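Wultbridge Equipment Planning: Two-Arm Cell Gallery

Prepared by Verna Park with costing by Thierry Guérin. Last revised in February.

This page supports the equipment request for a second two-arm tabletop cell at Wultbridge. The budget line covers the arms, table, frame and safety marking. Computing is carried on a separate request. Quotes were taken from Castellanos and Durkbridge, and both priced the same parts list.

Arms and grippers. The two arms are quoted as a matched pair with parallel grippers. Castellanos lists 45 working days for delivery; Durkbridge lists 84 and includes mounting plates. Spare gripper fingers are a consumable and go on the operating budget -- order 4 sets with the first shipment.
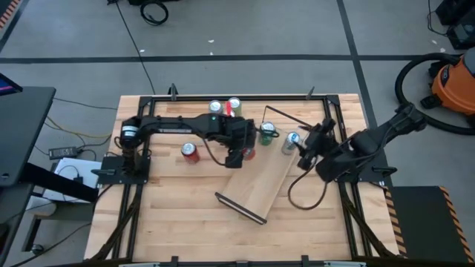 Installation labor was the item most often underestimated in earlier requests. Wisley charged a flat day rate for setting up its last cell, and cable routing took most of the second day. Thierry has entered two days per cell, plus a half day for checking reach on both sides before the floor tape goes down.

Table and frame. Butcher-block tops are priced by thickness. Aluminum extrusion is priced by cut length, with clamps and brackets billed separately. Buy the clamps with the frame; matching them later adds a second freight charge.

Test objects. Beverage cans and small boards come out of petty cash. Keep receipts under the cell number, as finance will not accept them against the capital line.

Floor space. Allow for the table, the workstation and a walkway on the operator side. Power drops should be quoted by facilities before the purchase order is released -- the Durkbridge price holds for 45 days from the quote.

Send corrections to Verna Park. Revised quotes replace the old figures on this page when received.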